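The Ferry to Stakholm

The ferry to Stakholm leaves at ten, or so it says on the board at Gukiseck harbour, and the board has been right twice in living memory. I arrived at half past nine with a suitcase, a cheese sandwich and my late aunt's clock, which she had left to the island's museum in a will that ran to 30 pages and was rude about all of us.

The clock weighed as much as a calf. It had not gone since the summer she fell out with the vicar, and she had always blamed him for it. I set it on the bench, where it took up the room of two passengers, and an old man with a fishing rod asked whether it had a ticket.

It did not. The woman in the kiosk looked it up in a binder. Parcels were one price, livestock another, and clocks came under furniture, which travelled only on the Skakis, and the Skakis was in dry dock having its bottom scraped.

"Could it be livestock?" I asked.

"Does it eat?"

I said it had eaten a good deal of my aunt's money. She wrote something down and charged me for a goat.

By then it was ten, and the whole queue began looking at its wrists.

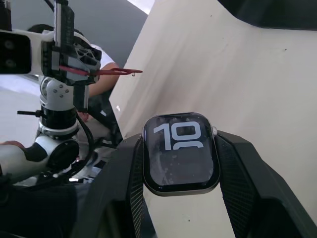 Ten by whose reckoning, the man with the rod wanted to know, because the captain kept Stakholm time, and Stakholm had never agreed to put its clocks forward. It was a matter of principle over there. They had held a vote, 221 against and 2 in favour, and the 2 had since moved to the mainland and were said to be happy.

"So when does it go?" I said.

"When he's had his breakfast."

We waited. A boy was sick in advance, to save time later. The kiosk ran out of tea and then, for reasons of its own, began selling umbrellas. I ate half the sandwich and offered the other half to the man, who lifted the bread, looked at the cheese and put the bread back down as one might draw a sheet over a face. 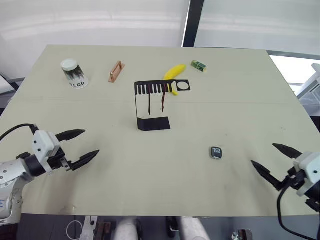

At what I will call eleven, the captain came down the steps wiping egg from his chin. He walked along the queue, nodding, until he reached the bench, and there he stopped.

"That's her clock," he said.

I agreed that it was. He took off his cap. It seemed that my aunt had promised it to him, one January, in return for a favour he would not describe. I said the will had it going to the museum. He said that he was the museum, at weekends.

He carried it aboard himself, under one arm, and put it in the wheelhouse facing forward. Somewhere past the harbour wall it gave a cough and began to tick. It was four hours slow, and I watched him set his watch by it.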